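Fliltwood Residents' Association
Minutes of the meeting held on 22nd April in the ground floor common room

Present: Lavanya Venkataraman (chair and minutes), Mr Kolev, Mrs Judov, and residents from both staircases. Apologies were received from the second floor.

1. Minutes of the March meeting
The minutes were read and accepted with one correction. Under item 4 the word "carpet" should be "curtain". Mr Kolev asked that the corrected copy is put on the notice board, and this was agreed.

2. Use of the common room
The chair reminded the meeting that the room may be booked by any resident for up to 5 hours. The booking sheet stays inside the door. Two bookings in March were written on the same line and both families came at the same time. It was agreed that each booking must have its own line, with the flat number written clearly.
Mrs Judov asked if the room can be used for homework in the afternoons. There was no objection, if the children sign the sheet like everybody else.

3. Money
The balance brought forward was 200 pounds. Out of this, 60 pounds was paid to Vekus for the repair of the window lock. The invoice was shown to the meeting. A further 100 pounds is kept aside for painting the entrance, as decided before. The meeting did not wish to change this.
Mr Kolev asked why the lock was repaired two times. The chair answered that the first repair was done without charge, and the invoice is for the second one only.

4. Furniture and small things in the room
There was a long discussion on this item. Some residents would like matching chairs. Others said that the office chair is comfortable for reading and the wicker chair is good for guests, and both should stay. It was put to a vote and both chairs stay.
The wooden table will remain in the middle of the room -- it was tried under the window in March, and people did not like it there.
Cups and bottles should be kept on the glass side table and not on the wooden one. After a booking, the cups are to be washed and put back by colour.
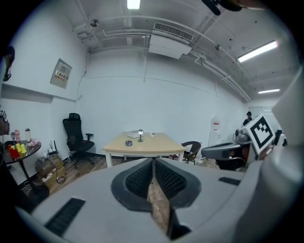 Photograph and minutes: Lavanya Venkataraman, Fliltwood

The table lamp was also discussed. Mrs Judov finds its light too weak for sewing. Mr Kolev offered to ask in the shop for a stronger bulb that fits, and he will report at the next meeting. Until then, whoever leaves the room last must switch the lamp off.

5. Any other business
A resident asked for hooks behind the door for coats. The chair will find out the price.
The meeting was closed by the chair. The date of the next one will be put on the notice board.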